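September 2018
By Wilfredo Macaraeg
3 comments
17 shares

Handout: Faults at the Bench, Part Two
The ladle that wouldn't let go

Welcome back! In June we looked at arms that stop when they shouldn't. This session is the opposite problem, and I think it is the more interesting one: a hand that carries on holding when it has been told to open. I've built the notes on one fault from our own bench, log entry 1717, so please bring them with you, and bring a pencil, as there are gaps in the log I want you to argue over.

1. What happened

The task was a plain one. Right hand picks up a ladle by the handle, carries it over to a basin, lowers the bowl, lifts, returns, releases. The planner was Moseck and the hand controller was Skiser. Pick, carry and lower were all fine. On the return the planner sent "open", Skiser answered "done", and the fingers stayed curled round the handle. Moseck believed the answer and began the next move, a retreat towards the shoulder, with the ladle still in the hand.

The ladle swept sideways over the tabletop and knocked the basin. Estrella, our watchdog program, stopped the arm two seconds later. No one was hurt and nothing was broken, and we got a lovely clean log out of it!

2. Why "done" was wrong

Look closely at what Skiser means by "done". It means the command was accepted and the motor current has dropped below a limit. Now think about a thin metal handle. The fingertips are soft and grippy, and the closing motion had pulled the handle deep into the curl of the fingers. When the open command came, one finger drive hit its current limit, cut out to protect itself, and its current fell to nothing. Low current, therefore "done". The protection worked and the report was false, both from the same event. I find this beautiful, and I hope you will too by the end of the hour.

Two things would have caught it:

- Reading the finger joint angles after the command. They were in the log all along, and they had hardly changed.
- Comparing the load at the wrist before and after release. A ladle is light, but the difference is well over the noise on that sensor.

Moseck checked neither. The check existed in an older version and was taken out to save time between moves. (Who should have noticed that? Keep your answer for section 5.)

3. Why the watchdog was slow

Estrella compares where the arm is with where it ought to be. A ladle sticking out of the hand isn't part of the arm as far as the model knows, so the arm was exactly on its path right up to the knock. Even then the push was small, and the error took a while to grow past the threshold. Lowering the threshold is the tempting cure. Try it on the Kusel log and count up the false stops before you recommend it to anyone!

The better cure is to keep the held object in the model until release has been confirmed by something other than the hand's own word.

4. Working through a recovery

Suppose you come to the bench and find a hand closed on an object, with the software insisting it is open. Go in this order.

a) Press the stop and keep clear of the arm. Don't reach for the object. A finger drive that has cut out can reset by itself, and then it will finish the command it was given.

b) Write down the state of the hand from the joint readings, and next to it the state the planner reports. You want both, side by side, before anything is restarted.

c) Look at the whole reach of the tool as well as the hand. With a ladle held by the end of its handle, the bowl is a long way from the fingers, and it's the bowl that hits things. Note what lies within its swing.

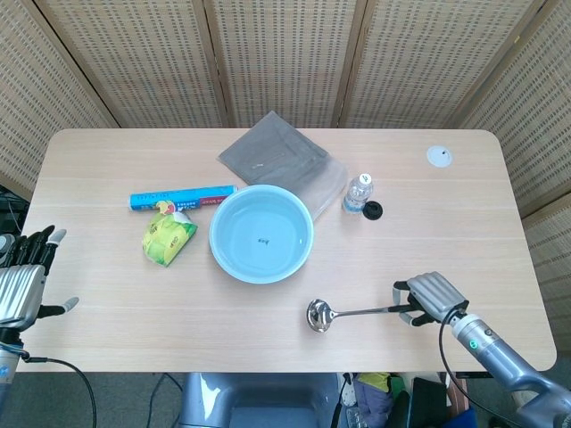 d) Take the load off the object with a padded support, standing to the side, and only then cut power to the hand.

e) Save the log before you restart. Restarting Skiser clears the drive fault flags, and we lost them once that way.

5. For discussion

Work in pairs, then we'll compare.

Where would you put the release check: in the hand controller, in the planner, or in both? What does each choice cost in time per move?

The drive protected itself and told no other part of the system. Sketch the message it should have sent, and say who ought to receive it.

Would a fatter handle have hidden this fault for longer? I lean towards yes, but there was a very good case against it last year and I'd love to hear another.

Reading for next time: the joint angle plots from 1717, all three pages. Mark the moment when you would have stopped the arm.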